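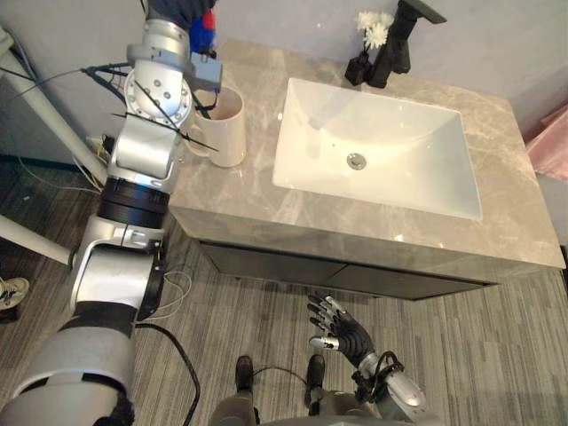
House rules for working round the robots: your questions answered

I look after the practice rooms at Dorovis, which means I'm the one who gets the emails. Most of them ask the same handful of things, so I've put the answers in one place. If you're coming to work in the kitchen or bathroom room for the first time, please read the lot before you turn up. It takes less time than the induction and I'll be asking you about it anyway!

Last updated 27 Sep 2020

Do these rules apply to me if I'm only visiting?

Yes, I'm afraid so. Visitors, students, the people from Zarport who come to fit parts, all of you. The only difference is that visitors don't get to press anything apart from the stop button. You can press that one as often as you like.

Where am I allowed to stand?

Outside the reach of anything that has power. For a fixed arm, picture it stretched out flat in every direction, then add a good step on top of that. For a robot on legs, add more than a step, because it can fall over as well as reach. I'd rather you stood too far off and had to squint.

The mistake I see most is people watching the hand. The hand is the interesting bit, I know, but it's the elbow that gets you. Elbows swing out sideways when the hand has hardly moved, and they do it at about hip height.

Can two robots work at the same counter?

They can, and we do it a lot, but it needs a plan on paper first. Decide which one has right of way and write it on the task sheet. If they both need the sink, one parks and stays parked until the other is clear. "They've never bumped before" doesn't count as a plan – I have had that written on a task sheet, and I sent it back.

Both stop buttons need to be within reach of the person in charge, and pressing either one should stop both machines. Test that before the first run of the day. Yes, every day.

What about cables?

My favourite subject. Cables on the arm itself should be strapped down along the links with enough slack at each joint for the full bend, and no more. Move the arm slowly through its whole range by hand control and look at every strap while it goes. If a wire goes tight, redo it. If a wire hangs in a loop big enough to put your fist through, redo it too.

Cables on the floor are worse, particularly on carpet, where a black lead can look like it's lying nice and flat right up to the moment you catch your toe under it. Run them round the edge of the room where you can. Where you can't, they go under a cover strip. For anything with feet, keep its own lead behind it and have someone minding the slack. A walking robot doesn't know it has a lead, and it will happily step over it and then back through it.

Does it matter what's on the worktop?

More than you'd think. We dress the rooms so they look like somewhere you might live, so you'll find mugs and flowers and so on, and I'm all for that. But anything that can break should be something we don't mind breaking. Please don't bring your own mug in and put it down "just for a second". I can't tell it from ours and neither can the robot.

Sweep the worktop and floor after any breakage, and log it. A chipped mug goes in the bin, even if the chip is tiny, as the rubber on the fingertips tears easily and replacements come in boxes of 7 from Pathirana, slowly.

Can we use real water in the sink?

Only with a wet-run permit, which is a grand name for a half-page form. Without one, the supply to that room stays off at the valve. With one, you need the plug sockets isolated on that wall, a mat down, and an agreed limit on how much water is in play. I allow 2000 ml at the most. That's plenty for rinsing things and not enough to ruin the carpet, or so I keep telling the building manager.

What should I wear?

Flat, closed shoes with the laces tucked in. Trainers are fine. Sandals aren't, even in July, even if they've got a strap. Take off lanyards and scarves and tie long hair back. Safety glasses are by the door, and they go on whenever a powered arm is holding something hard.

Gloves are the odd one out. I don't want you wearing them near moving joints, as a glove can drag your finger in where bare skin might slip free.

How close can I get to swap a tool or pick something up?

As close as you need to, once the motors are off. Paused is different from off! A paused robot is holding itself up and waiting, and it'll carry on the instant someone at the desk clicks the wrong window. The order is: press stop, say "going in" out loud, wait for the desk to say "stopped" back to you, then go in. Come out, say "clear", and only then does the desk reset.

It feels silly saying it when there are just the two of you in the room. Say it anyway.

One more thing about arms. Some of them sag when the power goes, so make sure nothing breakable (your hand included) is underneath before you press.

Who's allowed to run a session?

Anyone who has done the full induction and 3 sessions alongside someone already signed off. You also need a second person in the room. The second person's whole job is to watch and keep a thumb on the stop button, so no laptop, no phone and no wandering off to see what the noise next door is.

Something nearly went wrong. Do I have to report it?

Please do. Near misses are the most useful thing I get. Last January we had a run of three trips over the same floor lead, and the first two weren't written down, so I only found out when somebody properly hurt their wrist. The form lives in Tirnivis, under Rooms, and you can leave your name off it. I've got 289 reports in there now and I have read every one of them.

Don't we just follow the official standards?

We do, and the paper copies are on the shelf by the desk if you fancy an evening in. But they're written for all sorts of places, and they can't tell you where our cover strips are kept. These rules sit on top. If you ever find one of mine is looser than the standard, the standard wins, and I'd like to hear about it the same day.

I've got a question that isn't here

Ring me on extension 432 or leave a note on the desk. If I'm in the middle of a run I won't pick up, so try again after lunch.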